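Jedico Shared Workrooms: Frequently Asked Questions

How do I book a table?
Use the form on the Rooms page or call the front desk. Bookings start on the hour.

What does it cost?
A half day is $32 and a full day is $39. Tea and coffee are included. 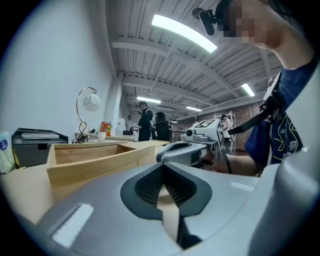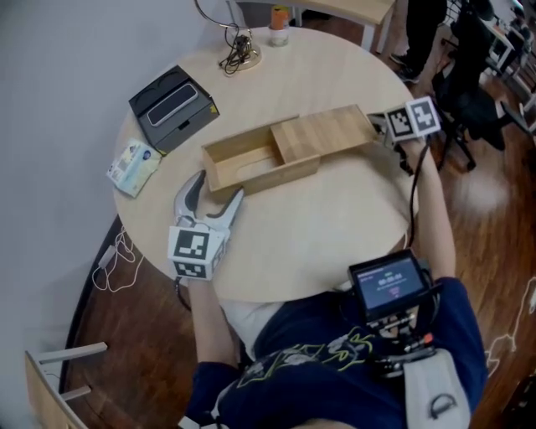
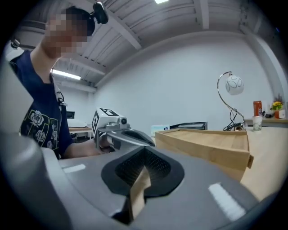 Can I cancel?
Yes, up to the evening before. After that we keep the fee – you can move the booking once if you call us.

Is there parking?
There are 29 spaces behind the building. Street parking is free after six.

Can I get a key?
Monthly members get one. The deposit is refunded when you return it.

Do you have lockers?
Yes, on the second floor. Bring your own padlock.

Can I bring food?
Cold food is fine. Please use the kitchen for anything hot.

Who do I contact about an invoice?
Ask for Dorin Voicu at extension 315.

Prices last changed 2/4/18.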